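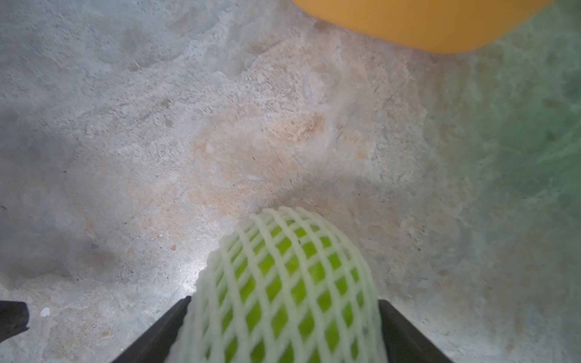

Sección 3. Enfundar la fruta con malla de espuma

Os cuento cómo lo hago yo, que llevo ya unas cuantas temporadas metiendo fruta en mallas y he aprendido casi todo a base de golpes (los de la fruta, sobre todo). Esta sección da por hecho que ya habéis leído la 2 y que tenéis la fruta seca y sin hojas. Si todavía está en remojo, volved atrás, ¡que no hay prisa!

3.1 Antes de empezar

Las mallas vienen aplastadas en el paquete y pegadas unas a otras. Yo las separo todas de golpe, las suelto en un cuenco y ahí se quedan, hechas un revoltijo. Remedios Quintana las ordenaba en pilas, muy bonitas, y al tercer melón ya estaban igual que las mías.

Si compráis al por mayor, las cajas de Valurden traen 1.000 mallas y ocupan muchísimo - mirad bien dónde las vais a guardar antes de pedirlas. La mía vive encima del armario desde julio.

Nota: la malla tiene que entrar justa. Si baila, es demasiado grande, y si hay que pelearse con ella, probad la talla siguiente.

3.2 Colocar los recipientes

1. Buscad una pared despejada y poned los tres recipientes en fila, pegados a ella: una cesta, el cuenco de las mallas y otra cesta. El cuenco va en medio, para cogerlas igual de bien con una mano que con la otra.

2. Usad cestas de colores distintos. Yo tengo una azul turquesa para la fruta sin enfundar y una verde para lo demás, y con eso ya no me equivoco (bueno, casi nunca).

3. Dejad libre el trozo de suelo de delante. Ahí se apoya la pieza mientras se le acomoda la malla, y conviene barrerlo antes, que una piedrecita debajo de un melón hace más daño del que parece.
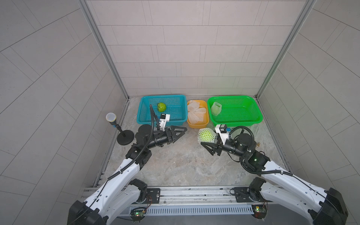
3.3 Poner la malla

1. Sacad una malla del cuenco y abridla con los dedos desde dentro hasta que quede como un tubo. Si se resiste, frotadla un poco entre las palmas.

2. Coged la fruta de la cesta con suavidad, por los costados. Nada de tirar del rabito.

3. Meted la fruta por un extremo y empujad despacio. Los rombos se van abriendo solos y se tiene que ver la piel entre los hilos.

4. Doblad el borde sobrante por encima de la coronilla, de manera que quede un reborde más grueso. Es la parte que más roces se lleva en el viaje, y Florencia Henríquez, que me enseñó a hacerlo así, lo repasaba siempre dos veces.

5. Dejad la pieza ya enfundada en el suelo, delante del cuenco, y dadle una vuelta para comprobar que no asoma nada por abajo.

Cuidado: no levantéis nunca la fruta tirando solo de la malla. Cede, se estira y la pieza se os escurre. Cogedla siempre por los lados, con la malla puesta y sin apretar.

Nota: una malla estirada de más no recupera la forma. Yo las aparto y las uso de relleno entre piezas, que para eso sirven de maravilla.

3.4 Si algo se tuerce

La malla se rompe al meter la fruta: casi siempre es la talla, o una uña. Cambiadla por otra y listo.

La fruta tiene una mancha blanda: no la enfundéis, va directa a la cocina. Con la malla puesta se estropea igual y encima tardáis más en verlo.

El cuenco se desborda: a mí me pasa siempre. Sacad unas cuantas o poned un cuenco más hondo.

Para el cierre de las cajas, pasad a la sección 4.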